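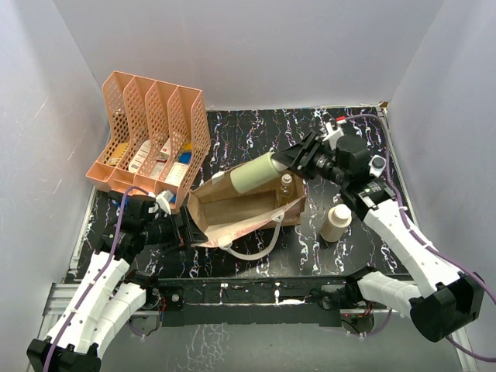 Most accidents with small robot arms happen when the person at the bench thinks the arm is finished, according to the bench supervisor at Younis, and the rules have to be written for that moment first.

2018-05-09
By the Flornano staff

Search this site Enter keywords Go

Younis runs a set of two-arm benches in Botholm, where light arms practice handling ordinary shopping: cans, small bottles, boxed goods, paper bags with rope handles. The arms are small and the loads are light. For a long time the only written rule was a sheet by the door telling people to switch the power off when they left.

Last August the company replaced that sheet with a proper set of bench rules, now called the Fesham rules after the project they were written for. There are 16 of them and they fit on two pages. Flornano spoke with the supervisor, who wrote most of the first draft and has been revising it since.

The first question was whether arms of this size need rules at all. The supervisor said people ask that on their first day and usually stop asking by the end of the first week.

"It won't break your arm. It can pinch a finger, and it can drop a glass bottle on your foot or throw a can off the bench. The worst habit is reaching in to fix something. A bag tips over, you want to stand it up again, and your hand is in there before you've thought about it."

Rule 1 therefore covers reaching in. No hand crosses the front rail while either arm is powered. The operator stops both arms, says "stopped" out loud, and waits for a second person to repeat it. If the operator is working alone, the power switch has to be off.

"People feel silly saying it out loud. I did too. But there are two arms, and you tend to look at the one holding something. The other one is the one that gets you."

The rule used to say that the arm nearest the problem had to be stopped. That wording lasted a few weeks. The trouble, the supervisor said, is that the arms share a work surface and can both get to the middle of it, so "nearest" meant different things to different people. The current version says both arms, every time.

Rule 2 sets a clear strip 300 millimeters deep in front of the bench. Nothing is kept there, including chairs, bags and coffee. The supervisor said the strip is the rule most often broken, usually by a chair, and that taping the floor did more good than any number of reminders.

A second group of rules deals with the objects. Everything placed in front of the arms has to be on a list kept at the bench, and the list says how full each container may be and how it is to be closed. Glass is allowed if it is small, capped and replaced as soon as it shows a chip. Anything in a spray can is left off the list altogether.

"We had long arguments about glass. Some people wanted none. My view was that if the arm is supposed to learn to handle groceries, then it has to meet a glass bottle sooner or later, and I would like it to meet one while somebody is watching and wearing eye protection. So we wrote the eye protection in and kept the glass."

Paper bags got a rule of their own. They go soft with use and the handles stretch, and a stretched handle can catch on a gripper and drag everything with it. Operators now check the handles before each session and throw the bag out if a knot has started to slip. The supervisor said this sounded fussy to the group that reviewed the draft and was nearly removed.

"I asked them to leave it in for one month. After that it didn't come up again."

Cables are covered in rules 9 through 11. They must be fixed along the arm with enough slack for its full reach, and the operator moves each arm slowly through that reach at the start of the day, with nothing on the bench, watching the cable and not the gripper. Any connector that has worked loose is reseated with the power off. A cable that has rubbed through its cover is replaced the same day, and tape is not accepted as a repair.

The same group of rules covers printed parts. Many of the arm segments are 3D printed, and printed plastic can crack along a layer without much warning. Each segment is looked at under a lamp once a week. The supervisor would like a fixed service life for these parts but said there is not enough of a record yet to pick a number that means anything.

Asked how the company knows the rules are followed, the supervisor pointed to the log. Every session gets one line: who ran it, what was on the bench, whether the arms were stopped by hand, and why. There are 1785 lines so far.

"I read all of them. It takes me part of a Friday. Mostly they say nothing happened. What I look for is the same reason for a stop turning up again, even a dull one. If three people in a week stop the arms to move a box organizer that's too close, then the organizer is in the wrong place and the setup drawing has to change."

Stopping the arms does not count against an operator. That is rule 14, and the supervisor said it was the hardest one to get agreed. The benches had a daily target for completed runs, and some managers worried that free stops would slow the work. The target is still there, but stopped runs are now taken out of it -- they are not counted as failures and they are not counted as misses.

"If you pay for finished runs, people will reach in. You can write rule 1 as clearly as you like and they'll still do it, and I would too if I were behind at four in the afternoon."

The remaining rules are short. Long hair is tied back and sleeves are rolled or buttoned. Visitors stand behind the operator. New operators watch for a day, then run a bench with someone beside them for a week. Nobody changes the speed limit in the software without writing the change in the log and telling the next shift.

Flornano asked what the supervisor would do differently. The answer was to write less at the start. The first draft ran to many more pages, with a section for every fault anyone could think of, and operators did not read it. The short version was made by crossing out every rule that could not be checked by someone standing at the bench.

"'Take care when handling objects' was in there. How would I check that? It went. 'Both arms stopped before a hand crosses the rail' I can check from the doorway."

There are gaps. The rules say little about what happens when an arm is driven from another room, which Younis expects to try later in the year. For now the draft wording asks for one person at the bench who can cut the power and one at the controls, with an open voice line between them. The supervisor is not satisfied with it -- a voice line can drop, and the draft does not say how long the arms may keep moving once it has.

Other workshops in Botholm have asked for copies. Younis sends them out on request, with a note asking for the changes people make. One shop has already sent back a version with the strip in front of the bench made deeper, as its operators work standing up and tend to lean. The supervisor is considering it for the next revision, along with a clearer rule on who may restart the arms after a stop. At present it is whoever called the stop, even if the shift has changed and that person has to be phoned.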